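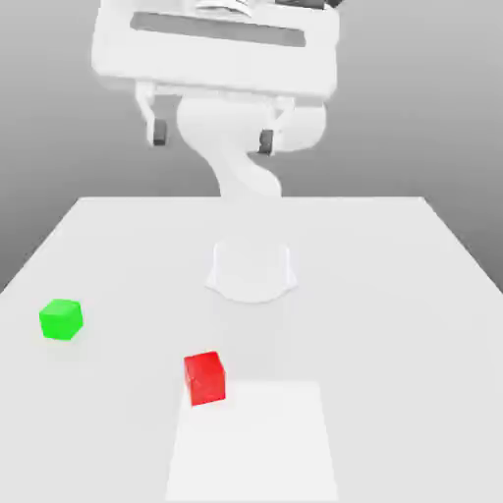
*仿真画面:白色机械臂张开夹爪,桌面上有红、绿两个方块。*

## Flotico 规划器更新:抓取前先想好怎么放

11月,Cutudton 的软件团队放出了 Flotico 的新版本。这套开源的机械臂运动规划工具,一直是 Aranda 实验室做桌面操作研究的老搭档,这次改动最大的是抓取与放置的联合规划,用过旧版的人应该会很兴奋!

以前的流程分两步走:先挑一个抓取姿态,再去算放置轨迹。遇到目标位置靠近基座,或者物体稍微转了个角度,后一步常常无解,只好退回去重来。新版把两步放进同一次搜索,抓取候选在生成时就带着放置端的约束,手腕该怎么转,一开始便心里有数。

团队在仿真里跑了3016个随机桌面场景,方块的位置和朝向每次都重新生成。旧版在其中1586个场景里需要至少一次重新规划,新版把这个数字压到了20。更让人高兴的是,剩下的这些失败都会留下完整日志,哪条约束冲突、在哪一段轨迹上冲突,打开可视化面板就能逐帧回放,调试起来痛快多了。

感知接口也顺手整理了一遍。物体位姿现在统一走一个消息格式,仿真里的真值和相机估计的结果可以直接互换,切换时只改一行配置。Drommont 的合作小组已经把自己的位姿估计模块接了进来,并贡献了19个测试用例,包括几个相当刁钻的:方块紧挨放置区边缘,夹爪只能从一侧斜着进去。

目前新版只支持平行夹爪,吸盘的接口还在写。真机测试下一步在 Aranda 进行,先从低速模式开始,测试脚本会和代码放在同一个仓库里。旧版配置文件可以用附带的转换脚本升级,自定义代价函数则需要手动改一下签名,迁移说明见仓库的 docs 目录。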